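How many CPU insertion demos before I train, and should I keep the messy ones?

Last updated: December

Chiến Từ

Hello everyone, and sorry in advance for the length, I've been chewing on this for a while and I'd rather give you too much than too little.

I'm teaching an arm to put a processor into its socket in an old Dell desktop. The board stays in the case, with all the cables where they were, since the whole point is that someday it should cope with real computers people drop off and not a bare board clamped to a bench. I drive the arm by hand with a leader arm, and everything gets saved: joint positions, gripper opening, and video from the wrist camera. We're a small repair workshop in Gallville and this is my evening project, so nobody is in a hurry except me.

Every episode begins with the load plate swung up and the lever raised. I bring the chip in from the near side, line it up, lower it, let go, and back away.
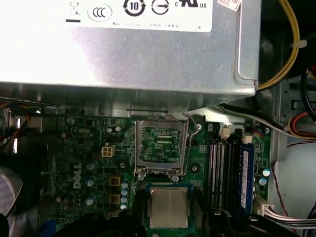 My trouble is with the lining up. I have 72 episodes so far, and when I play them back I can see that I hardly ever do it the same way twice. Sometimes I come in low and slide forward (I know, I know), sometimes I hover for ages while I make up my mind, and in a good many I lower the chip, don't like it, lift it again and have another go. A friend told me to throw out everything with a second try in it because it "teaches hesitation." That would leave me with a pretty sad little pile, and I'm not sure it's even right. Doesn't the arm need to know what to do when it misses?

So I suppose I have three things to ask. Do I keep the second tries? Is 72 anywhere near enough for a first training run, or should I hold out for 1000 like I keep reading? And does it matter that the light in the case is so uneven? The bottom of the power supply is shiny and the wrist camera really doesn't like it.

I'm recording with Olon, if that makes any difference. Thank you so much to anyone who got this far!

Somkiat Ratanaporn

Hi Chiến, what a lovely project, and please don't apologize for the length, you should see the notes I write to myself.

Let me take the second tries first, as that's the one I feel strongly about. Keep them! But sort them. There are two kinds of second try and they look alike until you sit down and watch them slowly. In one kind the chip really was off, it was sitting crooked or the notches didn't meet, and you lifted it straight up and corrected. That is gold. Your arm is going to miss, and if it has never seen a miss it will push down on it quite happily, and you know what the inside of that socket looks like afterward. In the other kind nothing was wrong and you simply lost your nerve. Those are the ones your friend is worried about, and I agree with your friend there, take them out. I give each episode a short tag as soon as I finish it ("clean", "real fix", "dither"), while I can still remember what I was thinking. Doing it the next evening doesn't work for me at all, I end up calling everything clean.

The hovering is a bigger worry than the retries, to my mind. If you stay still over the socket for a long stretch, a large share of your recording is examples of doing nothing, and I have watched a policy learn that lesson beautifully. Mine parked itself over the socket and stayed there like a cat on a fence. You can trim the still parts afterward, but it's nicer to decide before you press record where you're going to pause, and keep that pause short and in the same spot every time. Straight above the socket, then straight down. No sliding in from low, please, for the sake of the contacts. I'd drop all of your low ones, even the ones that ended well.

Letting go deserves some practice of its own. Most of my failures came once the chip was already down and I was opening the fingers. 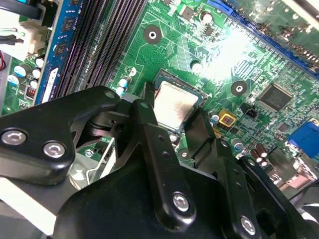 If one finger moves off before the other, or you start backing away while you're still touching an edge, the chip can get nudged and you may not feel it through the leader arm. I open slowly, wait a breath, then go straight up. And I don't stop the recording until the gripper is well clear, so that "clear" is something the policy gets to see. My early episodes ended the moment I opened the fingers, and the trained arm had no idea what to do with itself after that.

On the number, don't wait for 1000. Train on what you have once you've sorted it, let it run 8 times, and write down exactly where each run goes wrong. Then record more of that part. When I did this I found I'd been recording plenty of approaches that were fine already and hardly anything with the chip gripped a little off center, so I spent a whole evening doing only those. It was much better value than just piling on more of everything.

One more thing and then I'll let you go: use a dead processor and a board you don't love. I'm sure you are already, but I'd feel bad if I hadn't said it.

pomare_bench

Lock your exposure. Auto exposure will keep chasing the shiny metal and the socket changes brightness every time the wrist tilts. Set it so you can see the socket contacts and let the power supply blow out, you don't need any detail there.

Then change the lamp position between sessions on purpose. I use 5 spots marked with tape. If you only ever record with one lamp in one place it will work wonderfully until you open the curtains.

Can't help with Olon, I'm on Lundia, but there should be a camera settings page somewhere.

Chiến Từ

Thank you both, this is so helpful. Exposure was on auto, of course it was. I went through the recordings with Somkiat's tags last night and there is a great deal more dither in there than I'd like to admit, plus a fair few low slides, so those are all out. I'm going to redo the approach from straight above and practice the letting go a bit before I record anything new. The processor is a dead one, no need to worry! The board still works, but I've made my peace with that. I'll come back and post where it goes wrong once I've done the test runs.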